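Storage and Shelf Life of Personal Lubricants: Notes on the Revised Sheet

July 23, 2022

The Cadanwood sexual health newsletter last covered lubricant storage in March. Several readers wrote in afterward with questions about expiration dates, bedside storage and bulk bottles. The storage sheet has been revised to cover them, and the main changes are set out in this item.

Water-based products get the most space because they cause the most trouble. A water-based lubricant is mostly water held in a gel by a thickener, usually a cellulose compound, with glycerin or a similar ingredient to slow drying. Water supports the growth of bacteria and mold, so these products also carry a preservative. The preservative is measured for the bottle as sold. Adding tap water to thin out a gel that has gone stringy lowers its concentration, and the old sheet did not say so. The new one does: add a few drops of water to the hand during use if needed, and never to the bottle.

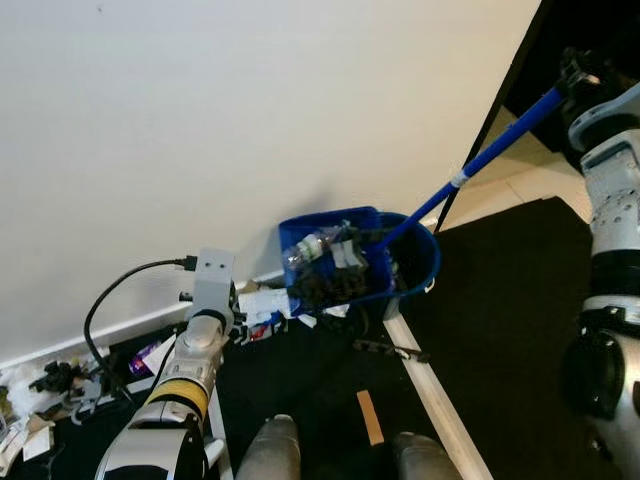
Expiration dates apply to an unopened container kept at room temperature. Many packages also show a small open-jar symbol with a number of months, and that number starts on the day the seal is broken. Whichever of the two limits comes first is the one to follow. Write the opening date on the bottle with a marker, or on a band of white tape like the one around the handle of a blue dustpan, which stays readable when a printed label has gone slick with product. An out-of-date bottle should be closed tightly and put in the household trash. Silicone and oil products should not be rinsed down a sink, where they coat the pipe.

Silicone lubricants contain no water and usually need no preservative. They keep well, tolerate a warm room, and do not dry out. Their weak point is the cap. Silicone fluid creeps along threads and through flip-tops, and a bottle stored on its side will leave a film on the shelf that is hard to remove and dangerous on a tile floor. Store upright, with a folded paper towel underneath. Many silicone toys are not compatible with silicone lubricant, and a patch test on the base of the toy is still the recommended check.

Oil-based products fail by going rancid. Heat, light and air all speed this up. The sheet now gives a storage ceiling of 70 degrees Fahrenheit for plant oil blends once opened, which is stricter than most labels. Grunside readers with upstairs bedrooms will find that hard to meet in summer, and a hall closet is a better choice than a nightstand. A sharp or crayon-like smell means the product should be discarded. Oil-based products also weaken latex condoms regardless of age, and the storage advice changes nothing on that point.
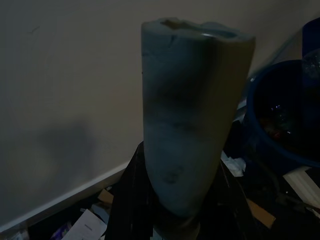 Pump bottles and tubs are treated separately in the revised sheet. A pump keeps fingers out of the product and is preferred for anything shared between partners. A tub should be used with a clean spatula or spoon, and the portion moved to a small dish before use. Product left in the dish is thrown away. Returning it to the tub defeats the purpose.

For bulk purchases, the arithmetic is simple. A 600 ml bottle used at 25 ml a week lasts 24 weeks, which fits within a six-month open period with little to spare. Anyone using less than that should buy a smaller size. The saving per ounce on a large bottle disappears if a third of it is thrown out. Decanting into travel bottles is acceptable if the small bottle is new, fully dry inside, and marked with the date on which the large one was opened. Do not top up a travel bottle. Empty it, wash it, dry it and start again.

Freezing was raised by a reader in Flarkberg who takes deliveries in an unheated porch. A water-based gel that has frozen and thawed may separate into a thin liquid and soft lumps. Shaking can make it look normal again without restoring an even mix. The sheet advises discarding it. Silicone products are generally unaffected.

Single-use sachets have a page to themselves – 4 short entries covering heat, pressure, punctures and dates. Do not carry them in a wallet. Check the seam before opening.

The revised sheet is stocked at the Cadanwood and Ruawai front desks. Copies of the March version should be recycled.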